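Chapter 4
Washing and Storing the Dishes

What you will learn in this chapter:
how to plan the way of a plate from the table to the shelf
how to load the lower rack of a dishwasher
how to use a dish rack that stands next to the machine
the words tine, basin, rack and rim

Before you start

In Chapter 3 we cooked and served a meal for a small group. Now the meal is finished and the dishes must be washed. Many students think this is the simple part of kitchen work, and they give it little attention. However, a kitchen loses many plates at this stage. In the training kitchen at Thevar, the staff wrote down each broken piece from January 2018 until the following July. The list had 89 pieces, and 42 of them were plates with damage on the rim.

Miyuki Nakajima, who planned the kitchen at Thevar, wanted a short distance between the places where a plate is put down. She writes in her notes: "A person who carries a plate should not need to walk. One small turn of the body is enough." For the same reason, this chapter looks at the dish rack and the dishwasher together, as one working area.

Look at the pictures before you read further. Find the dish rack and the dishwasher in each one. Then notice the strip of white surface between them. 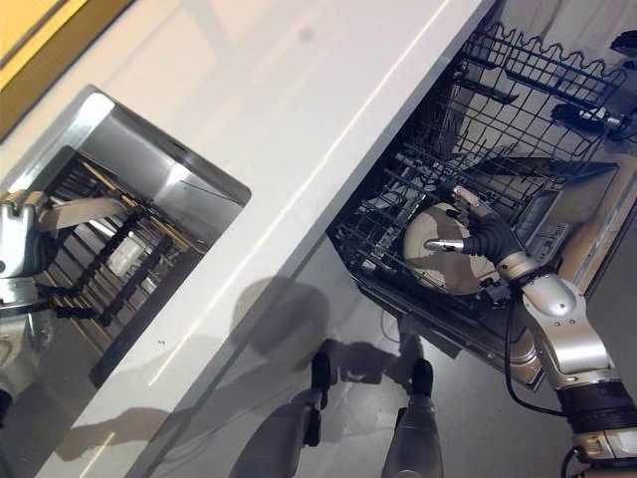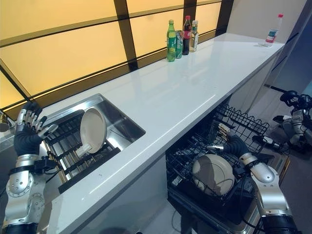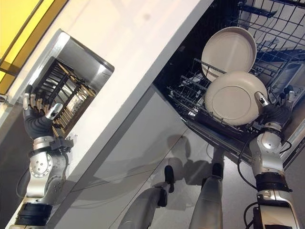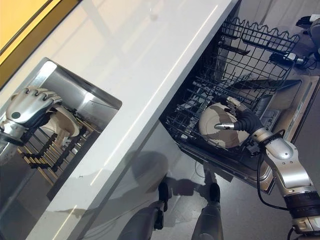

4.1 The plate and the tines

The upright wires in a dishwasher rack are called tines. A plate stands between two rows of tines and leans a little to one side. It should not lie flat, for the water must reach both faces. Hold the plate by its edge, lower it slowly, and let go only when you feel that the rack carries the weight.

The distance between the tines is different from one machine to another. Neelam Katiyar tested the plates of the Dorkadthorpe school kitchen in a machine with narrow rows, and the deep plates did not fit side by side. She left one row empty after each deep plate. The machine then took fewer plates, but they came out clean.

Start with the row that is farthest from you and work toward the front. In this way your sleeve does not pass over the plates which are already standing.

4.2 The dish rack

A dish rack holds plates upright on their edge, as the dishwasher does. It may be placed on the counter or inside a basin. A rack in a basin has one advantage: the drops fall where they can do no harm to the counter.

Exercise 1. Draw your own kitchen from above. Mark the sink, the dishwasher and the shelf for plates, and measure the distance between them in steps.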